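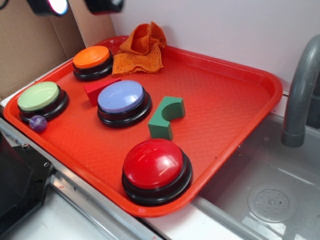

1 min read

Game Shelf Cleaning Moves to the Kitchen

The quiz buzzers, foam blocks and small balls from the Udden Room are now wiped down at the kitchen counter after each session. Please carry them over on the red tray and keep it next to the sink.

Buzzers should never go under the tap – the black bases hold the batteries. Use a damp cloth on the colored caps and dry them before they go back on the shelf. Foam blocks can be washed by hand in soapy water, then left out overnight. The orange cloth is for the games only and goes in the wash every 7 days.

Chi-keung Wu has the spare batteries. If a buzzer stops working, leave it with him and write the color on the sheet inside the cupboard door. We are still short 3 foam blocks from the July family day – check your bags at home.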